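Clostholm group reports gripper method that works from the wrist view alone

June 27, 2023

Researchers at the Clostholm robotics lab have released a paper on a training method that lets a robot arm pick up and place small parts using only the pictures from a camera near its own gripper. The method is called Drallari. It does away with the fixed overhead camera that most setups of this kind rely on.

In tests reported by the group, an arm trained with Drallari completed 80 percent of its pick-and-place attempts. The same arm, trained on the same demonstrations with an older method the lab calls Flulta, completed 43 percent. Both were run without an overhead camera.

Seo-ah Seol, the paper's lead author, said the work grew out of a practical problem. Overhead cameras have to be mounted and calibrated, and the calibration has to be repeated whenever the table or the arm is moved. In a crowded workshop there is often no good place to put one, and the arm itself blocks the view at the moment of the grasp.

A camera at the wrist has the opposite trouble. It is close to the work, but a large share of every picture is taken up by the gripper. The fingers change shape in the view as they open and close, and a part on the table can be hidden behind them. Older methods tend to treat this as clutter. Some crop it out, and others paint over it with a flat color before the picture goes to the network.

Drallari keeps the gripper in the picture and asks the network to learn from it. During training, the system is given a short run of wrist pictures and has to predict how far open the fingers are and which way the wrist is moving. Only after that first stage is it shown the task. The authors say the network picks up a sense of where the fingertips will end up, and that it then needs fewer demonstrations to learn a new job.

The group used 77 demonstrations for each task, all recorded by a person guiding the arm by hand. The tasks were putting spacers on a peg, moving small caps from a tray to a slot, and turning a flat bracket over. Training the first stage took 2 days on a single workstation. The second stage was done overnight.

Results were uneven across tasks. The caps gave the best numbers and the bracket the worst, mostly because the arm closed on the bracket too early and pushed it along the table. The paper lists these failures in an appendix. It also notes that scores dropped when the room lights were dimmed, and that the team has no fix for this yet.

Blur was another concern. Things that sit very close to the lens are out of focus, and motion adds to it. The authors tried sharpening the pictures before training and found that it made no clear difference, so the released version uses them as they come off the camera.

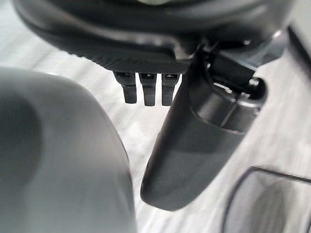
Yeon, which builds small assembly cells, would like to see the comparison run again on a second type of gripper before drawing much from it. The company noted in a written comment that a network trained to read one set of fingers might have to start over when those fingers are swapped for a longer or wider pair, and that shops change fingers often.

Seol agreed that this has not been tested. The paper covers one gripper design and one arm, and the first stage of training would need to be repeated for any other. She said the lab wants to find out how much of that stage can be carried over, and that trials with a second set of fingers are planned for October.

The cost of the first stage is lower than it may sound, according to the paper, as it does not call for a person to guide the arm. The robot opens and closes its gripper and moves over the table by itself while the camera records. Finger position and wrist motion are read from the arm's own sensors, so nothing has to be labeled by hand.

The group has put the training code and the wrist recordings for the cap and spacer tasks on its project page. The bracket recordings are being checked and will be added later. An updated version of the paper, with the results broken down by lighting level, is also being prepared. Questions about the code can be sent to the lab through the contact form on the same page.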